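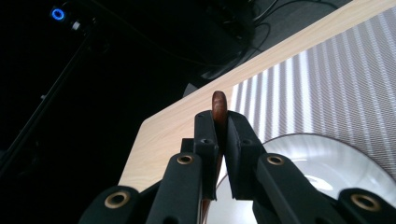
Wokham, 29/11/2022

Learning > Machines That Think (Sort Of) > How a Gripper Knows When to Squeeze

Pick up a spoon. Easy, right? You didn't hold a meeting about it. Your eyes found the spoon, your brain did some sums it never bothered to tell you about, and your fingers closed. A robot has to do all of that too, and its sums have to be written down by somebody, usually somebody who has gone without lunch.

The written-down part is called software. At Cenik, the workshop behind this page, the gripping program is named Ostico. It has three big jobs.

Job one is seeing. A camera gives the computer a picture, but to a computer a picture is only a giant grid of numbers. Ostico has to work out which numbers are "brown wooden handle" and which are "stripy cloth". Shiny things are a pain. The bright spot on a polished handle can look like a separate object, and a glossy plate is worse, with reflections all over it.

Job two is planning. Where should the two finger pads go? One on each side of the handle is a good start. Ostico dreams up 300 possible grips, then throws out 295 of them for being silly. (Some would bonk the plate. Some would grab thin air, very confidently.) The five left over get a score, and the best score wins.

Job three is control, which means doing the plan without making a mess of it. The pads move in a tiny bit, the program checks how hard the motor is pushing, and the pads move in a tiny bit more. When the push gets strong enough, they stop. Too soft and the handle slips. Too hard and you have invented a nutcracker.

How does the program get better? Practice – heaps of it. People close a gripper on ordinary things over and over while a camera records, and the software studies the results. Our kitchen collection has more than 745 recordings so far. A toddler would be bored by the second one. Software never gets bored, but it does forget everything if you don't save the file.

Try it yourself: put on thick mittens, shut one eye, and pick up a wooden spoon using only your thumb and one finger.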